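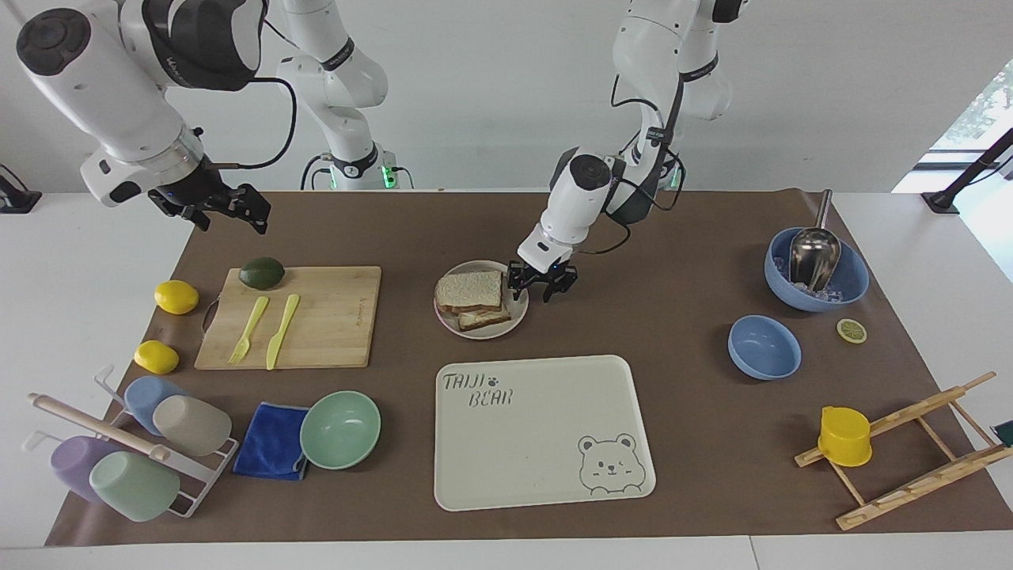
Teaching by Hand and at a Distance
Handout 3, Robot Learning Lab
Instructor: Napaporn Kaewmanee
Lab sessions: Tassanee Srisuk, Kittipong Noiphan

Read this before your first session. Last September half the group read it after, and we could tell.

Two ways to show a robot a task

Kinesthetic teaching. You take hold of the arm and push it through the motion while it records its joint angles. Good for learning what the arm can reach. Bad for two arms at once, unless you brought a friend, and then you have two people's bad habits in one recording.

Teleoperation. You drive the arms from a controller and keep your own hands off the table. The robot records your commands along with the camera views. All graded work uses this method.

The kitchen table

Our setup has two arms over a brown paper mat. Yellow is popular here: the lemons, the plastic fork and knife on the cutting board, a cup. If your policy learns "go to the yellow thing," it has learned very little, and it will look confident doing it.

Some notes on individual tasks:

Sandwich half to tray. Grip the bread gently. Force you can't feel through the controller is still force — the filling will let you know.

Ice to small bowl. Start with the scoop handle. Plan the wrist angle before you close the fingers, as regrasping in midair is a sport for later in the term.

Cups on the wire rack. They hang upside-down, so a cup bound for the table has to be turned over on the way. Most beginners discover this at the table.

Lime to bowl. Everyone picks this one first. Fine. It rolls.

What counts as a demonstration

One task, start to finish, with the grippers open and clear of objects at both ends. Keep each one under 20 seconds for the lime. Pausing to think is recorded as part of the skill, and the robot will learn to hesitate exactly where you did.

Delete failures only if you dropped something off the table. Keep clumsy recoveries. Label them as such.

Due before the next lab

10 clean demonstrations of one task, plus a paragraph on what you would vary next and why. "More data" is not a paragraph.

Reading: the Thongsuk notes, sections on operator delay.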